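The operations lead at Tiltham has been asked the same question at every trade dinner for three years, and she has stopped being polite about it. When will a machine do the dull jobs?

"Which dull jobs?" she says. "Folding? Wiping down a shelf? Putting a wire basket back where it came from? People lump them all together, and they're as different as chess and swimming."

Tiltham runs 9 home goods stores and a returns warehouse, and over the past year it has let two suppliers try out their machines there. The first, from Foteo, was a shelf-stocking unit on wheels. The second was a single arm on a bench from Indidby, meant to sort returned kitchen items into bins. Neither is there now.

She is careful to say that the Foteo unit did work, in its way. It could put boxed goods on a shelf at knee height or above, as long as the boxes had square corners and somebody had faced them the right way beforehand. "So I was paying a person to get the boxes ready for the robot. I already had a person who could put boxes on a shelf."

The Indidby arm was more interesting to her. On its best morning it sorted 300 items before lunch. Her two fastest sorters do about twice that, talking the whole time, and they also notice when a pan has a cracked handle or when somebody has returned a different pan from the one they bought. The arm put the cracked ones in with the good ones – very neatly, she adds.

What stopped it most often was wire. Dish racks, fruit baskets, cooling grids, anything you can see through. The arm would go for a gap, or catch one basket and bring up three. A salesman told her this would be fixed by June. She asked him which June and got a long answer about training.

Training is where the talk has moved, as far as she can tell. The pitch used to be that engineers would write the rules. Lately it's that people will do the chores themselves with a gripper in their hand, over and over, and the machine will learn from the recordings. She has been to see this being done and came away with mixed feelings.

"I liked the people. I liked that they were handling real stuff, awkward stuff. But I stood there thinking, this is a lot of human work to teach a machine to lift a rack."

I put it to her that the work only has to be done once, and that after 1,000 tries the machine may have it for good. She has heard that one too.

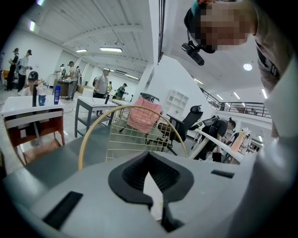
"Have what for good? That rack, on that table, in that light? We change our baskets every season. The supplier changes the handle to save a few cents and doesn't tell us. If it needs another 1,000 goes each time, I want to see that on the invoice."

She isn't against any of it. At home she has a robot vacuum, a Górecki, and she's fond of it in the way you might be fond of a slow dog. It does the hall and the kitchen. It doesn't do the stairs, and she picks up the socks and cables before she sets it going. Her husband timed the picking up once and it came to 5 minutes. "Vacuuming the hall takes me four," she says.

So what would change her mind? She wants a trial with no one from the supplier in the building. Two weeks, ordinary stock, her own staff, and the power switch where her staff can reach it. She has offered those terms to both firms. One said it would come back to her in the fall, and the other sent a brochure.

In the meantime she is hiring two more sorters for the warehouse, on the early shift, starting at six.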